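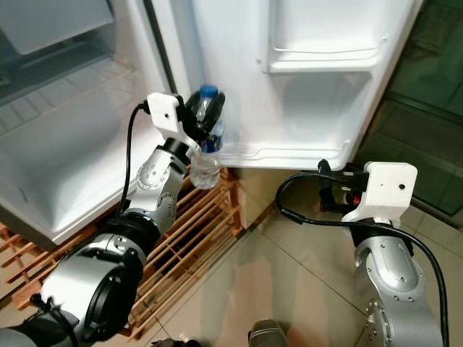 An open white refrigerator with a bottle of water at the door. Note the two door shelves, the lower one deeper.

Door bin (refrigerator)

A door bin is the shelf on the inside of a fridge door, and I've been looking after this entry on the Prumbridge household wiki for longer than I'd like to admit! Other names I've run into are door shelf, door rack and (my grandmother's word) the bottle rail.

Layout

Most small fridges I've owned have a shallow shelf up high with a raised lip, then a deeper bin along the bottom of the door. The deep one is for bottles and cartons. The lip matters more than people think, especially if you swing the door open the way my kids do.

What goes there

The door is the warmest part of the fridge, so I keep water, mustard, ketchup and jam in it, and the milk goes on an inside shelf. Wai-kit Hsu, who edits the Pantry pages, keeps eggs in the door and we've agreed to disagree. Put tall bottles in upright with the cap on tight. A full bin is heavy, and a sagging door won't close well on its gasket – slip a piece of paper in the seal and tug, and if it slides right out, lighten the load.

Cleaning

I do mine every July and whenever something leaks. Many bins lift straight up and off, but some are molded into the door and have to be wiped in place. Warm water and a little dish soap is plenty. Let cold plastic warm up first, or it can crack (I've lost 2 that way).

See also: Crisper drawer; Fridge gasket; Ice tray

Last edited January 17, 2022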